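Latuheru Two-Arm Sorting Bench

Order code: LB-194
Supplied by Skenddale, with on-site setup

The Latuheru bench puts two robot arms on one table, for sorting and placing loose items such as fruit and vegetables. It is meant for packing rooms where people already do this by hand and will go on working next to it.

What changes for staff
One person looks after the bench. They set out the items, start the run and deal with anything the arms leave behind. Bruised or odd-shaped produce still goes to a person, and so does the final check.

At Wurkari, the bench went in last September. Packers there now swap between the bench and the hand line at each break. "I lift less and I look more," says Hicham Abdelaziz, who works the early shift. "It took me a while to stop reaching in." No jobs were cut, but two people asked to stay on the hand line full time – and did.

Training
Half a day for operators, a full day for whoever will change the settings. Iason Koutsoukos runs both at our Tuvlow site or at yours.

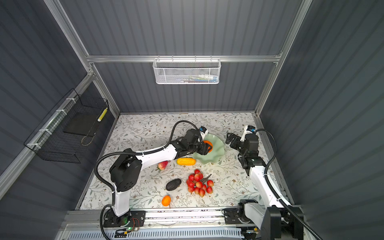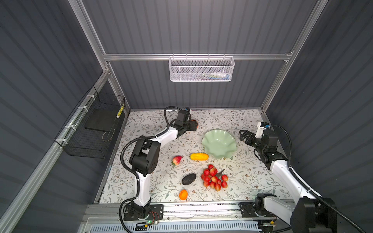 Both arms on the front rail, with mixed produce on the table.

Spares and service
Gripper finger set: £194
Yearly service visit: £486
Please allow 200 mm behind the bench for access. Lead times are confirmed when you order.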